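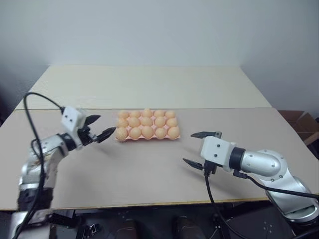
Mis à jour en janvier

Le bâtiment d'Okeck se trouve au bout de la zone d'activités de Marnden, après le dépôt de bus. Il n'y a pas d'enseigne côté route et plusieurs visiteurs font demi-tour sur le parking du voisin avant de trouver la bonne porte. La société ouvre ses ateliers le vendredi après-midi, à partir de 14 heures, et ce jour-là l'accueil distribue des badges en papier et un plan photocopié.

L'entreprise travaille sur la manipulation d'objets fragiles. Ses clients sont des conditionneurs, des traiteurs industriels et un fabricant de verrerie dont elle ne donne pas le nom. Le programme présenté au public s'appelle Yule. Il consiste à faire ranger des œufs dans un plateau par deux bras qui se partagent la même table, chacun muni d'une pince à deux doigts.

« On nous demande toujours pourquoi pas une ventouse », dit Imre Mészáros, responsable des essais. Les machines des centres d'emballage utilisent en effet des ventouses depuis longtemps, et elles vont beaucoup plus vite. Okeck ne cherche pas à les concurrencer. L'équipe veut des pinces ordinaires, capables de prendre un œuf puis, sans changement d'outil, un couvercle ou un sachet. L'œuf sert de test parce qu'il roule, qu'il n'offre pas de face plate et qu'il supporte mal une erreur de serrage.

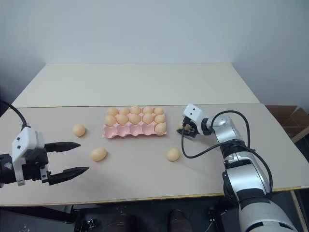

Texte : Carys Gwynne, à Marnden

La démonstration se tient sur une table beige, contre un mur nu. Le plateau est en plastique rose, posé entre les deux bras. Quand il reste des alvéoles à garnir, elles sont à l'avant, et les œufs qui attendent sont posés à même la table, de part et d'autre. Pendant une partie de l'essai, quatre œufs se trouvent ainsi hors du plateau, dont un presque entièrement caché par les doigts noirs de la pince de droite.

Cette position est la plus difficile, explique Piyumi Siriwardena, qui a écrit une bonne part du logiciel. Un doigt placé devant l'œuf le masque à la caméra au moment où le bras aurait le plus besoin de le voir. Le système doit alors se fier à ce qu'il a relevé juste avant. Si l'œuf a bougé entre-temps, la pince se referme à côté. Le bras s'écarte, reprend une vue dégagée et recommence.

Les mouvements ont été appris à partir de 3000 démonstrations enregistrées, dans lesquelles une personne guidait les bras du début à la fin du rangement. Toutes n'ont pas été conservées. Les enregistrements où l'opérateur hésitait longtemps au-dessus du plateau ont été retirés, car le robot reproduisait l'hésitation. Ceux où un œuf était mal pris puis reposé ont été gardés, à la demande de Mészáros. « Il faut bien qu'il apprenne à rattraper une mauvaise prise. »

Le partage du travail entre les deux côtés est simple sur le papier. Le bras gauche prend ce qui est à gauche, le bras droit ce qui est à droite. Les choses se compliquent au milieu de la rangée de devant, où les deux pinces peuvent vouloir la même alvéole. La règle actuelle donne la priorité au bras qui tient déjà un œuf, et l'autre attend. Une version précédente les laissait négocier – les visiteurs de l'automne se souviennent surtout de deux bras immobiles, face à face.

Le public pose peu de questions sur le logiciel et beaucoup sur la casse. Archie Morrison, éleveur à quelques kilomètres de là, est venu avec son fils et voulait savoir quelle force exercent les doigts. Siriwardena lui a répondu que le réglage dépendait du calibre et qu'il restait prudent, quitte à ce qu'un œuf glisse de temps en temps. Morrison a trouvé l'ensemble lent. Chez lui, dit-il, la machine ne s'arrête pas pour réfléchir, mais elle ne sait rien faire d'autre, et les plateaux incomplets de fin de journée se terminent à la main. C'est ce poste-là qui l'intéresse.

La société reconnaît la lenteur. Une série de 200 essais doit commencer au printemps sur une version plus rapide, baptisée Vokeck, avec des plateaux de plusieurs formats et des œufs de calibres mélangés. Hanne Þrastardóttir, qui dirige l'atelier, ne veut pas annoncer de cadence avant d'avoir les résultats. Elle précise en revanche que les câbles seront revus : ils forment aujourd'hui de larges boucles le long des bras et limitent certains gestes près du plateau.

Un conditionneur de la région a proposé d'accueillir un poste d'essai dans un coin de son hall. Les discussions portent encore sur l'assurance et sur le nettoyage, les pinces actuelles n'étant pas prévues pour être lavées au jet.

Les visites du vendredi sont gratuites et durent une heure. L'inscription se fait à l'accueil, et le dernier groupe entre à 16 heures.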